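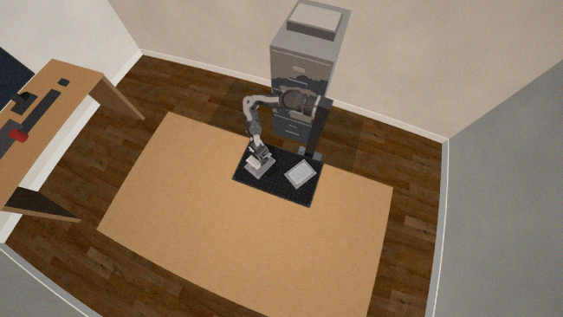

Figure 2. Simulated room for the remote-control sessions. Arm on its post, black mat, two light gray pieces; gripper pointing down at the left one.

May – Histent Motion Group
Reading time: 9 min

We use cookies to remember your reading settings. Accept / Manage

3. Showing the task

Two ways of showing the arm what to do. By hand, on the real arm at Otthorpe, where the operator holds the wrist and walks it through the motion. And by remote control, in the simulated room of Figure 2, where the operator drives the gripper from a hand controller and never touches anything. Same task in both. Pick up the small ridged part near the left gray piece, carry it over the gap, set it down on the pale center panel of the right one. Open, back off, done.

We call the two sets HAND and REMOTE from here on. Both go through the same cleanup and the same learner (section 4), so any difference in the results should come from how the task was shown. That was the plan anyway. In practice the two sets differ in length, in speed and in where the operators hesitate, and we did not manage to even all of that out. More on this at the end of the section.

3.1 By hand

The arm is put in a soft mode where it holds up its own weight and little else. Operator stands on the right of the mat, one hand at the wrist, other hand on a foot-long cable with a button that opens and closes the gripper. The button was a late addition. Before it we had a second person working the gripper from the keyboard on a spoken cue, and the delay showed up in every single recording as a flat spot just before the grasp. The learner copied the flat spot faithfully. We threw those recordings out.

Hand guiding is quick to learn. Most operators were fine after a few tries. What it does badly is the last bit before contact – the arm has some friction in the elbow, people push a little harder to get past it, then overshoot and come back. You can see the little hook in nearly all the paths. We tried smoothing it away and the grasps got worse, so the hook stayed in.

Other problem: the operator's own arm. In the side camera view it covers the part for long stretches. We kept the joint readings from these sessions and used only the overhead view for images. Later we replayed each joint path on the real arm with no one standing there and recorded the images fresh, which doubled the time on the machine but gave clean views. All HAND results in section 5 use the replayed images unless we say otherwise.

3.2 By remote control

The simulated room runs in Tullodia. The arm sits on the upright post at the upper right edge of the black mat, same reach as the real one, same gripper limits. The desk and the filing cabinet are there as solid bodies, so the elbow can hit the cabinet if it swings back far enough, and it did for several operators in their first session. We left the collision on. An early version without it gave paths that could not be run in the real room at all.

Operators see the room from a high, tilted view like the one in the figure, plus a small wrist view in the corner of the screen. They can switch the two. Almost everyone reached with the high view and grasped with the wrist view, with a visible pause at the switch. Motion of the controller is scaled down by 2 while a side trigger is held, for fine work near the part. Without the slow mode, grasping was mostly luck. With it, sessions run longer but there are far fewer restarts.

Depth is the hard thing. From the high view it is difficult to tell if the fingers are over the part or behind it. We tried a drop shadow under the gripper, a thin line down to the surface, and a color change on near contact. Kept the line. The shadow got lost in the fine grid of the mat and the color change came to late to be of any use. The line is hidden in the images given to the learner, it is for the operator only.

At the start of each demonstration the pose of the ridged part and the turn of both gray pieces are drawn at random within a small range. The mat itself does not move. Wall colors, the floor planks and the things on the desk (red cylindrical object, keyboard and so on) stay fixed in the base set. A second set with the room colors shuffled is described in section 4, we did not collect new demonstrations for it, just rendered the old ones again.

3.3 What counts as a demonstration

One recording is one attempt from the home pose to the gripper backing off. If the part is dropped and picked up again within the same attempt we keep it. If it leaves the mat we stop and discard. We went back and forth on the drops. Recoveries are useful, the learner sees what to do when the grasp slips, but too many and it seems to learn the slip as well. In the end kept them all and marked them, so that they can be weighted down in training.

Over 300 recordings were kept in total, split evenly as far as we could manage. Of these 34 contain a drop and a recovery, most of them in REMOTE. Each recording has joint positions, gripper opening, the camera views and a marker for the grasp and the release. Markers were set automatically from the gripper opening and then checked by eye with Poduval, our labeling tool. The checking was slow. A few markers were off by a lot where an operator squeezed twice, those were moved by hand.

Operators: 9 people, all did both kinds of session. Half started with hand guiding, the rest with the controller, one extra on the controller side. We did not screen for gaming experience and probably should have. The spread between operators in REMOTE is much wider than in HAND and we suspect this is a good part of it.

3.4 Evening out the two sets

REMOTE recordings are longer. Slower reach, the pause at the view switch, the slow mode near the part. Fed in raw they push the learner toward standing still. So we cut idle stretches in both sets – anything where no joint moves more than a small threshold and the gripper is not changing – and resampled the rest to a common rate. The threshold was picked by looking at plots. Not very principled. A stricter value removed the short stop before closing the fingers, wich the arm needs, and grasps on the real machine got noticably rougher.

Speed was left alone after that. We tried stretching each path to the same length and it made hand-guided paths look sluggish and remote ones jerky. Start poses were matched by picking, for each REMOTE recording, the HAND recording with the closest part position. Matches are loose toward the far edge of the mat, where hand guiding is awkward and we have few recordings. Results for that area are reported seperately in section 5 and should be read with care.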